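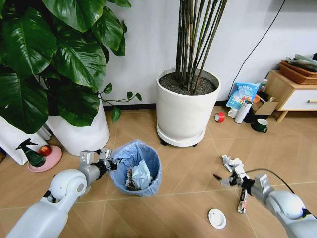

Tissues and wrappers go in the lined bin.

About Tanutside

Tanutside is a small cleaning company. Offices, dental practices, two schools, a climbing gym, one very large church hall. Evenings mostly, some early mornings. Started by Orla Ó Dálaigh and Nahuel Painemal, who met working nights for a contractor that no longer exists and thought they could do it with less shouting.

First customer was Cronin, the print shop on the corner by our old unit. Still a customer. Ink on everything, all year round, and they still leave the good coffee out for the crew.

What we do

Regular cleaning – daily, three times a week or weekly. Floors, kitchens, restrooms, desks if you clear them. We don't move papers. Ever. If a desk has papers on it we clean around them and leave a card.

End of lease cleans. Ovens extra.

Tile and grout. We bought our own machine so no more waiting on the rental place. Nahuel does most of these himself and will talk to you about grout for as long as you let him.

Trash and recycling sorting, included in every regular contract. Liners changed every visit, even if the bin only has one cup in it.

We do not do windows above the ground floor. People ask every week. Kieran Foley used to rope-clean high windows and he says no too.

Who's who

Orla – runs the office, quotes, invoices, the phone before noon.
Nahuel – training and floors.
Kieran Heffernan – evening crew lead, north side. 
Kieran Foley – evening crew lead, south side. Please give a last name when you call, it saves everyone a lot of time.
Declan Moynihan – supplies and the vans. If you've run out of hand soap, Declan.

Everyone on a crew is an employee. Paid hours, paid travel between sites, paid training. We don't use day labor and we don't sub out work, which means that sometimes we have to say no to a job or put you on the list. Sorry in advance.

Some numbers, as people ask

12 people on the crews
2,820 visits last year
600 square feet is the smallest space we take on a regular contract
500 dollars off nothing, we don't do promotions, the price is the price

Products

We moved to Halitex concentrates for most surfaces two years ago. Less plastic, and the smell is gone by morning. Bleach only in restrooms and only if you've agreed to it in writing. Allergies on site, tell us at the walkthrough and we'll put it on the site sheet.

How it works

Call or email. Orla comes out for a walkthrough, usually takes half an hour. Written quote after that. If you say yes you meet your crew lead before the first night so you know whose face it is on the door camera. Keys are logged and kept in the safe, tagged with a number and no adress.

First month is a trial, either side can walk away.

Something missed? Tell us by noon and somebody is back the same evening. No charge.

Where we are

Unit behind the Jetton building, side entrance, green door. The front desk at Jetton can't take packages for us so please don't try, they've been very patient.

Office is closed the first week of August. Crews still run as normal, phone goes to Declan.

We're hiring for evenings on the south side. No experience needed, drivers license a plus. Ask for Kieran Foley – or send a few lines to the office and we'll get it too him.

Page last updated July 3, 2024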